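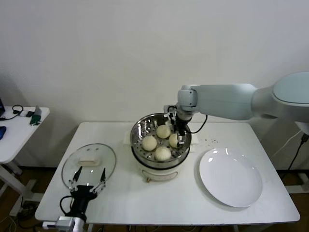 4.2 Taking the buns out

Of all the stages in the steaming of a bun, the last has had the least written about it, and we have come to think it is the most rewarding to study. Recipes are generous on flour, yeast and proving, and then finish with a line such as "remove and serve". Our 13 households in Drunton made it very clear how much goes on inside those three words. Between the moment the lid is lifted and the moment the last bun reaches the plate, a cook has to deal with hot vapour, drops of water, a soft skin that marks at the lightest touch, and neighbours that have swollen towards each other in the basket.

We start with the layout of the table, as the rest depends on it. Figure 3 shows the arrangement we call the open line: the steamer stands in the middle, the plate is to the right of it, and the clear glass lid is off to the left. Cooks who worked this way had a short, direct path from basket to plate, and the lid never passed over the food. That second point matters a great deal. A glass lid collects water on its underside, and if it is carried level across the basket the drops fall on the buns and leave small yellowish pits, known among our cooks as "rain". Tilting the lid as it comes off lets the water run to the rim. Several cooks did this without noticing, and were delighted when we played the recordings back to them!

The basket has its own part to play. With four buns set at the back, the front and the two sides, as in Figure 3, each one lies close to the curved steel wall and the middle is left for the steam to rise through the perforated bottom. It is a lovely, economical pattern, and most households had found their own way to it. The difficulty comes at unloading. A bun near the wall offers little room on its outer side, so whatever is used to lift it (fingers, chopsticks, tongs) has to be eased down between bun and metal. The cooks who managed this best opened their grip early, lowered it straight down and closed it low on the sides, where the dough is firmest. A grip taken near the top pinched the dome, and on a freshly steamed bun that pinch stays.

Sticking was the other great subject of conversation. The Zamorum households swore by squares of paper under every bun, while in Drunton most people oiled the steel and hoped. Pao-chu Ho, who ran the kitchen sessions, tried both on the same batch of dough and found that papered buns came up cleanly whatever the cook did, but oiled ones needed a slight twist before the lift. Pull straight up and the base tears, leaving a patch of crumb over the holes that is a real nuisance to wash off. We now regard the twist as a skill in its own right, and it is a pleasure to watch somebody good at it.

Timing brought us the happiest surprise of the October sessions. All batches were steamed for 16 minutes, half of them at the 400 W setting and half at 800 W, and we had expected the power to decide how well the skins held their shape. It mattered far less than the pause before the lid came off. Where the cook switched off and waited a little, with the lid just ajar, the skins stayed smooth and tight. Where the lid was pulled away at once at the higher setting, wrinkling was common, and a wrinkled bun is harder to hold evenly. Ko describes the same effect in larger bamboo baskets, and we are pleased to see it carry over so well to a small electric steamer.

The order of removal was less settled. Some cooks began with the bun nearest the plate and worked round the basket, which kept each movement short. Others took the back one first, while their wrists were still fresh, as one put it, and left the easy front bun until last. We saw no difference in the number of marked skins between the two, though the first group was visibly more relaxed. Left-handed cooks nearly always mirrored the open line, with the plate moved across to the other side, and we return to their sessions in Section 4.3.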